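Filed under: Lunchbox & Snacks, Reader Questions

Packing Snacks for School and Camp: Your Questions, Answered

Every summer the mail piles up with the same worries, and I'm always so happy to get it (please keep writing!). I've pulled together the ones I hear most. I raised two kids in Durthorpe and packed for both of them until they begged me to stop, so take all of this as one mother's opinion, with some help from friends.

How many snacks should I send for a full day?

For most grade-school children, I'd send two, one for the morning and one for the afternoon, and keep them separate from lunch. If you tuck everything into one bag, it will all be gone by ten o'clock, and then you'll have a very cranky person climbing into your car. My neighbor Poonam Chauhan writes "A.M." and "P.M." on little paper bags, and I have copied her for years.

Are packaged treats really so bad?

Oh, I don't think so. A small sweet thing next to some fruit and a bit of cheese is a perfectly nice snack, and children who never get one tend to trade for it anyway. I do read the back of the box, mostly for nuts and for how many servings it claims to be, and I let the rest go.

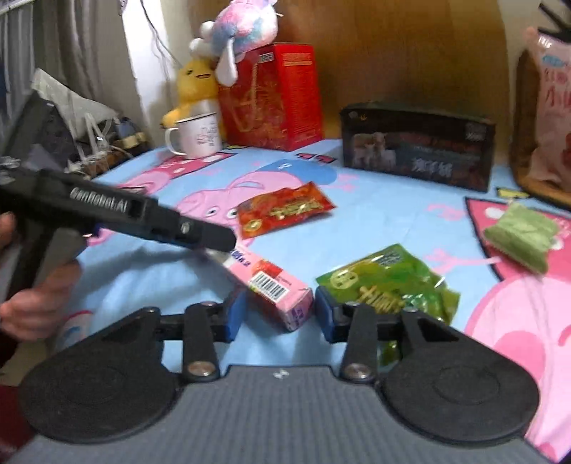 What about bringing something for the whole group? Ask the teacher or camp leader first, and ask early. Many classrooms want sealed, store-bought items with the label still on, and some don't allow food for birthdays at all. When Nisha Rastogi's son started at a new school in Hikley, she baked all evening and had to bring every bit of it home again, poor thing, though we did enjoy helping her finish it.

How do I keep things from getting crushed?

Put the hard things on the bottom, the soft things on top, and a folded napkin in between. Paper or foil baking cups are wonderful for keeping crackers away from grapes, and silicone ones can go through the wash again and again. I'd also skip the giant lunch bag. When there is too much room, everything slides around, and you end up with crumbs no matter how careful you were.
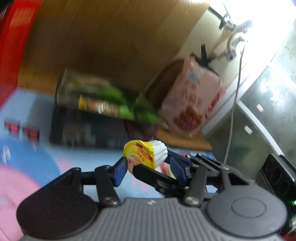 AVVILLE, June 27, 2018

We've had a fresh batch of letters about hot weather, so I'm adding one more.

Will chocolate survive a summer backpack?

I wouldn't count on it! Save it for after supper and send pretzels, dried fruit or plain cookies until September. If you're packing yogurt or cheese, use an insulated bag with a good frozen ice pack right up against it, and remind your child to keep the bag out of the sun.

Can I send in my own question?

Please do, and tell me how old your children are, as it helps me so much with the answer. I read every letter, even if it takes me a while to get to yours.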